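Notebook, March, second entry

Back on the Estero house today, and I still can't get over it. For anyone in the workshop who hasn't been following along: lottery syndicate, big ticket, and the couple who held it are buying the old place on Estero that's been sitting behind its hedge since before I started here. They want it photographed, measured and mocked up before they move a single box. So we get to poke around in somebody's dream house and be paid for it, which beats the dentist's lobby we did in the fall by a mile.

Started at 8:15 with the floor plan. The agent's drawing is wrong (of course it is). It gives the long room at the back as a clean rectangle and it's nothing like one, there's a jog by the chimney and the garden wall leans out as it goes. I drew it again from my own tape numbers and got 63 square meters where the sales sheet says more. I'm not going to be the one who tells them they bought less room than they thought! Well, I probably am. Note to self: give both figures in the report, ours first, and say how we measured.

The write-up for the magazine is due at the same time as the report, and I'd like the two to agree for once. Last time the piece went out with four bedrooms and our drawings had a different number, and we got letters. The winners have said yes to one interview and no to a second, so questions need to be in one list before anybody goes over there. Mine so far: did they see the house before the win or after, who picked it, and what happens to the old place. I'm leaving the money out. Everybody else has asked them about the money.
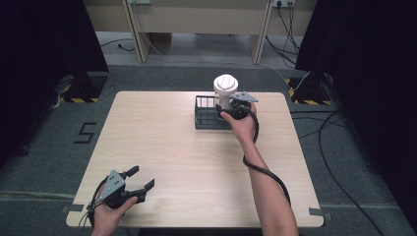

Basket on the square table, gripper in each hand.

Stumetti sent the paint cards, finally. The green they wanted for the hall comes in two versions and the names are so close that I've already mixed them up once on the order form, so I've crossed out the code and written it again in block letters. Please check me on this before it goes out. The Gratent samples came in the same delivery: nice stuff, heavier than I expected, and the edge frays if you so much as look at it. I'd use it for the drapes and keep it well away from the dog. They have a big dog. It's in every picture the papers ran.

Costs, quickly. Delivery on the two sample boxes was 776 all in, because somebody (me) ticked express. It goes under house expenses and I've put the slip in the folder. I'll ask Stumetti if they'll knock some of it off a full order. They did that on the Pretorius job, although that was a much bigger order and I think they felt sorry for us.

Speaking of Pretorius, I pulled the old binder for that one, same kind of story, people who came into a pile of cash and bought a place far too big for their furniture. What worked there was doing the kitchen model first. Once they'd seen where they were going to eat breakfast they relaxed about everything else and quit calling at dinnertime. I want to do the same here. The kitchen at Estero is a mess of little add-ons, a pantry inside a pantry, and a back door that opens onto a wall,
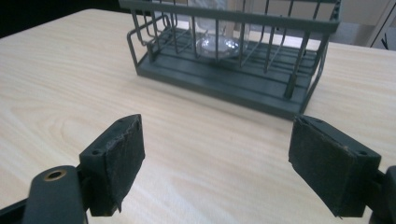 but the light in there after lunch is lovely and I'd fight to keep the window over the sink exactly where it is. Sketched it three ways. Version two is the best so far, version three moves the stove and I already don't like it.

Things left hanging:

Survey of the roof. Can't start until the sale closes, and the closing has slipped again.

The gate. They want it taller now that people have started driving up to have a look. I understand it, it's still a shame, it's a pretty gate.

Foam board for the model, 4 sheets, the thick kind. We're down to scraps.

Ask whether the writer can hold the headline. The one going around has "palace" in it, and the couple hate it. I'd be happy with "house."

Stopped at 5:40. Tomorrow the stairs, and somebody bring the long tape back, please, the short one is driving me nuts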